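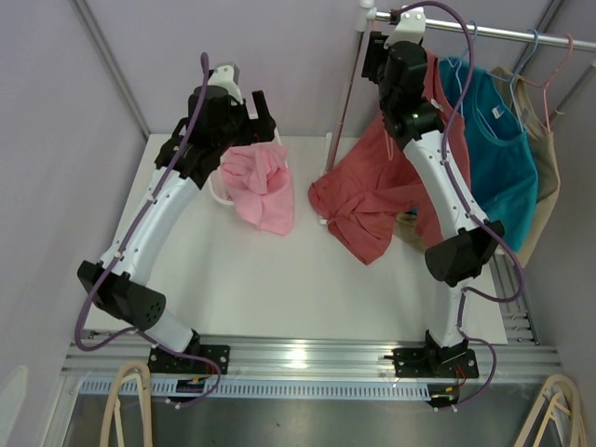

Why don't you just give it a proper hand, with five fingers and a thumb? That was a message from a reader in Flarkdale, and it's such a good thing to ask that I've turned my answer into a whole page.

So, let's talk about robot hands! The people who build them mostly say "gripper". A gripper is whatever sits at the end of a robot arm and does the holding. It can be a pair of fingers, a rubber sucker, a hook, even a squashy bag full of coffee grounds (that's a real one, look it up). My job is to try grippers out on clothes and see which ones cope. I spend my days watching two arms pick up T-shirts, drop T-shirts and sometimes get a T-shirt up to the rail.

Why clothes are so awkward

Try something before you read on. Put a mug on the table and pick it up. Easy. Now drop a T-shirt on the floor so it lands in a heap, shut your eyes, and find the collar with one hand using only your finger and thumb.

Harder, isn't it? A mug is the same shape every time you meet it. A T-shirt in a heap could be any shape at all, and the bit you want might be right at the bottom with a sleeve on top of it. Then you pull, and the whole heap changes shape again. Look at the pink cloth and the coral-red shirt in the photo and see if you could tell a robot exactly where to pinch. I've been doing this for ages and I still get it wrong when I'm the one steering.

Cloth is also floppy, so it won't hold itself up. If you lift a mug by its handle the rest of the mug comes too, nicely, in one piece. If you lift a shirt by one sleeve you get a long dangly thing, and the arm has to swing it about without knocking the hangers off.

What the arm does and what the gripper does

People mix these up, so here goes. The arm is for getting there. It bends at its joints, a bit like your shoulder, elbow and wrist, and the black lumps between the white parts are where the motors live. The gripper is for holding on once you've arrived.

You can have a brilliant arm with a hopeless gripper. Imagine reaching for a biscuit with oven gloves on. Your arm is doing everything right, it's just that you can't get hold of the biscuit.

We use 2 arms, because hanging up a shirt with one hand is horrible. (Try that as well. Put the hanger in first, then see what you do with the other shoulder. Using your chin is cheating, as a robot hasn't got one.)

The two grippers we compared

The first is called the Wotach. It has stiff fingers with hard tips that come to a narrow end. It opens and shuts like a pair of tweezers, and it's good at getting down into a fold and nipping a small bit of cloth.

The second is the Lurnent. Its fingers are wide and covered with a soft rubbery pad, and they bend slightly when they press on something. If you push your palms together with a tea towel between them you'll get the idea. It holds a lot of cloth at once.

Before we started I was certain the Lurnent would win. Soft hands for soft things, I thought. I even said so out loud, which was silly of me.

How you make a test fair

You can't just have a go with each and say which one you liked. I'd have picked the Lurnent, because I'd already made up my mind! So we wrote some rules first.

Each gripper gets 20 tries with each piece of clothing. The clothing gets dropped from the same height, and whoever drops it has to let go with both hands together so that nobody can sneak it into a nice shape. The lights stay the same all day. The arms begin from the same place. And a try only counts as a pass if the cloth is still in the gripper when the arm has finished lifting and has waited a little while at the top. You'd be amazed how many shirts slither out in that little while.

We also swapped the grippers over between the left arm and the right arm halfway through. Suppose one arm was a tiny bit wobblier than the other. Without the swap, the gripper on that arm would get the blame.

All together it came to about 600 goes. My notebook for June has nothing in it except ticks, crosses and one drawing of a sock.

So who won?

It depends what you were asking them to do, and I know that's an annoying answer.

For picking a thin T-shirt up out of a heap, the Wotach was miles better. Those narrow tips got under a wrinkle and came up with something nearly every time. The Lurnent pressed down on the heap, squashed it flat and then closed its fingers on nothing. On the thinnest shirt we had, the Lurnent managed 12 passes out of its 20, and I was cheering for it.

Then we tried a woolly jumper and it all turned round. The Wotach pinched a few fluffy bits off the top, lifted, and the jumper stayed where it was. The Lurnent got a good fat handful and up it came!

Hangers were another story again. A wire hanger is thin and hard, and if you hold it in squashy fingers it twists round. You think it's pointing at the rail and then the hook is facing the ceiling. Stiff fingers kept it straighter. But thicker hangers, the chunky sort, seemed happy in either one.

And here's something I hadn't thought about at all. Letting go! With the soft pads, cloth sometimes stuck. The arm would put the shirt down perfectly, open its fingers, move away, and the shirt would come along for the ride. We'd been so busy scoring the picking up that there wasn't a column for the letting go, so I had to draw one in with a ruler and we did a whole lot of goes again.

Couldn't you have one that does everything?

That brings me back to the question about five fingers and a thumb. Robot hands like that do exist and they're lovely to look at. The trouble is that each finger needs things to move it. Your own fingers are pulled by strings called tendons, which run up to muscles in your forearm. Wiggle your fingers and watch the inside of your arm near the wrist, you can see it all shifting about.

A robot hand with lots of joints needs lots of motors or strings too, plus the wires to run them, and then a computer to decide what every joint should be doing. There's more to break. It's heavier as well, and the arm has to carry the gripper everywhere it goes before it can lift a single sock. A gripper with two fingers needs just one decision, more or less: open or shut, and how hard.

Your hand has another trick, too. Your skin tells you when something's slipping. You feel the T-shirt start to go and you squeeze before you've even thought about it. Neither of the grippers we tested could feel anything like that. They only know how far closed they are. If the fingers shut all the way, the robot can guess that it missed, but a very thin shirt feels almost the same as no shirt. Poor thing.

Those purple cables

Cables are the part everyone forgets, and I'm including me. They have to reach all the way along the arm to the gripper, so they need some spare length for when the elbow bends. Too short and they tug. Too long and they flop about and catch on a sleeve. You want loops that can open and close as the arm moves, like the curly bit on an old telephone. When I change a gripper I move the arm slowly through every position it'll need, with my eyes on the cable the whole way, before I let it anywhere near a shirt.

Try it at home

You'll need a T-shirt, a jumper, a coat hanger without any sharp bits, a pair of kitchen tongs and two clean washing-up sponges. Ask a grown-up before you borrow the tongs.

Drop the T-shirt in a heap and pick it up with the tongs, holding it up while you count slowly to five. Do that lots of times and keep score. Next hold a sponge in each hand and do the same again, squeezing the shirt between the sponges and keeping your fingers well out of it. Swap to the jumper and start over.

Write down which you think will win before you begin, and don't rub it out afterwards even if you're wrong. I've still got mine. It says LURNENT in capitals with a line under it.

If you've got a brother or sister to help, be one arm each and see if you can get the T-shirt onto the hanger using tongs and sponges only. Somebody has to hold the hanger still, and you're not allowed to use words, as our arms don't talk to each other either. Send me your scores, and tell me what you did about the sleeves.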